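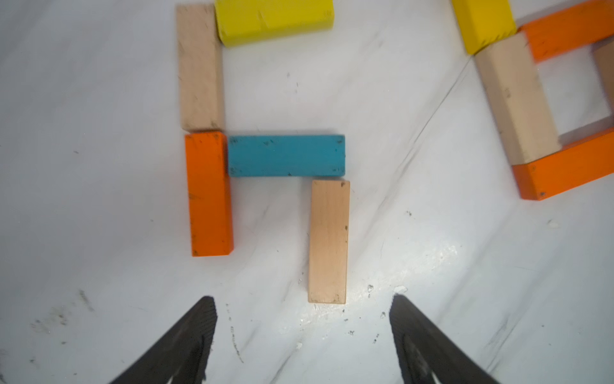 Reading Block Letters: Does Colour Help?

Yuxi Xu
Design and Making, second project
Feb 6, 2026

1. The claim

Painted wooden blocks are often sold with the promise that they "teach letters". The leaflet in our Buka set goes further and says that mixing colours within one letter helps people to remember its shape. I could find no reason given for this anywhere in the leaflet. My project set out to check a smaller question: can people read a character made of straight blocks at all, and does paint make it easier or harder?

2. Materials

The blocks are plain rectangles in yellow, orange, teal and unpainted wood. The set is second-hand and looks it. The teal paint has chips, the orange is worn in places and the yellow has nicks. I left the damage alone, although a fairer test would have used new blocks throughout.

We built on a white worktop with a faint grey marbled vein. Pale wood on a pale surface is a poor choice for reading anything at a distance, and I should have thought of that in December when I booked the room.

3. Making the shapes

Everything had to be done with straight pieces, so there are no curves. An angular letter comes out well enough if the ends meet. When they don't, the eye has to fill in the rest. The five-block shape on the left has a natural block upright with orange below it, yellow going off to the right at the top and teal across the middle. A second natural block points down from near the right end of the teal, with a narrow gap between them. I know what I see in it, but I had been staring at block letters all week and my opinion is not worth much.

The five blocks at the upper right make something closer to a rectangle, turned at an angle to the other group. Turning a shape seems a small change until you ask someone to name it. Is it an O, a D, a nought, or a box? The leaflet would presumably call it an O. I don't think the blocks say so.

4. The test

Readers at the Plirkcombe open evening were shown shapes in mixed colours and the same shapes in unpainted wood only, and wrote down what they thought each one was. There were 16 readers. The session lasted 15 minutes, too short, and people at the back could hear the people at the front arguing.

Mixed colours did not do well. Several readers split a letter where the colour changed and treated the pieces as separate things. The plain versions were named more often, even on the pale worktop. Shapes set square to the reader beat turned ones in both versions, and that difference was bigger than anything paint did.

5. Problems

Only 3 of the readers were children, and the leaflet is aimed at children. The adults already knew their letters, so nothing can be said about learning. I also laid out all the shapes myself and may have been neater with the plain ones.

My tutor suggested comparing my results with the Drolell tiles used by last year's group. I decided against it. Those tiles have curved pieces and the comparison would look more useful than it is.

6. What I would change

Use a dark cloth under the blocks. Close the gaps, or make them all the same width and test that separately. Have another student build the shapes from a drawing without being told which version is expected to win. As for the leaflet, I would want to see how its authors tested the memory claim before repeating it to a parent.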